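Setting a Gift Table with a Cloth, a Bouquet and a Wrapped Cylinder
Tradholm Community Rooms: Guidance for Hosts

This page sets out the recommended method for arranging a gift table in one of the evening rooms. It applies to small presentations, such as a farewell or a birthday, at which flowers and a wrapped gift are handed over. Hosts who have reserved the Flastell Room should also read the separate notes on access and parking.

What is needed
A table with a pale top
A plain cloth in a deep color
A bouquet, already wrapped by the florist
A gift in patterned paper
Fruit, if it is to be offered with the gift
A clean, dry hand towel

Step 1. Clear and wipe the table
Remove all items from the part of the table that will carry the cloth. Wipe the surface and dry it fully. A damp top will mark dark fabric, and the mark may remain visible for the rest of the evening.

Step 2. Lay the cloth
Shake the cloth out away from the table and lower it from one end. The cloth does not need to cover the full table. Covering one part and leaving the rest bare separates the presentation from everyday items, and guests are less likely to set cups near the flowers. Smooth the fabric from the center outward with the flat of the hand.

Step 3. Place the gift
A cylindrical gift should be laid on its side at an angle to the table edge. Turn it until the seam of the paper is underneath. Dark blue paper with a printed pattern shows well against maroon or dark red. A plain paper in the same shade as the cloth should be avoided.
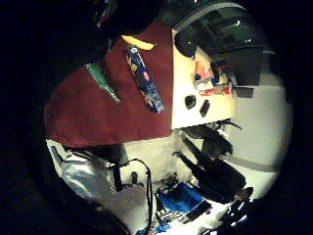 Thư Quách asks whether a cylinder will roll if the table is bumped. It may do so on a smooth cloth. Fold the hand towel into a narrow strip and slide it beneath the cloth, directly behind the gift, where the ridge will hold it in position.

Step 4. Place the flowers
Set the bouquet beside the gift with the blossoms toward the far end of the cloth and the wrapped stems pointing toward the person who will pick it up. Leave a hand's width between the two. Open any leaves that were pressed flat in transit, but do not loosen the wrapping. Flowers should be brought to the table last, no earlier than 5 p.m. for an evening event.

Step 5. Attend to the rest of the table
Phones, small boxes and packets may stay on the uncovered part, provided that they are kept off the cloth. Larger packaging should be grouped toward the back.
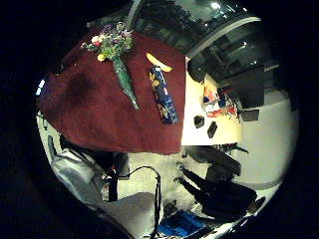 Charoen Nakpan wrote that the folds in a hanging cloth troubled him more than anything on top of it, and that he now carries his cloth to the room rolled on a cardboard tube. This method is recommended. Where a tube is not available, the cloth may be hung over a chair back from midday.

After the presentation
Lift the flowers and the gift before removing the cloth. Fold the fabric inward so that pollen and crumbs do not fall to the floor. Pollen should be lifted with adhesive tape and never rubbed. Cloths borrowed from the Hula cupboard are to be returned unwashed to the basket marked 53.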